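Why Does a White Table Get Marks?

A new white table looks perfectly clean. Use it for a month and lean in close, and you will probably find small marks on it. Some wipe off and some stay for good. They come from different things.

Specks

A speck is a tiny bit of something sitting on top of the table. It might be dust, pencil lead, a crumb of eraser or a grain of dirt that came in on a sleeve. Dust is a mix of fibers from clothes, bits of skin and soil from outdoors.

Dark specks are easy to see on white because the two colors are so different. The same speck on a black table would be hard to find, but there you would notice every piece of white lint.

Scratches

A scratch is a place where the table itself has changed. Something hard was pushed along the top and dug out a very thin groove. Sand is a common cause. Grains of sand are often made of quartz, and quartz is harder than most paints and plastics. If a grain gets stuck under a book and you slide the book, the grain works like a tiny chisel.

You can tell a scratch from a speck with a damp cloth. A loose speck will come away. A scratch will still be there — although it may look fainter, if part of what you saw was dirt caught in the groove.

Shiny and Matte

Some tabletops are shiny and some are matte, or not shiny. A shiny top is very smooth, so light bounces off it in one direction, like light off a mirror. A matte top has tiny bumps, too small to see, and they send the light off in many directions. That is why you don't get a bright glare on it.
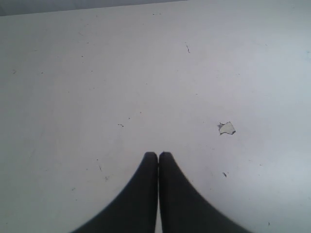 White also changes with the light. One side of a table can look brighter and the other side a little gray, even when the whole top is the same color. The side that gets less light sends less back to your eyes.

Try It

Ask an adult for a flashlight. Make the room dim and hold the flashlight low, so the light skims across the table. Then hold it high and point it straight down. Which way shows more marks? Draw what you find — a pencil and one sheet of paper are enough.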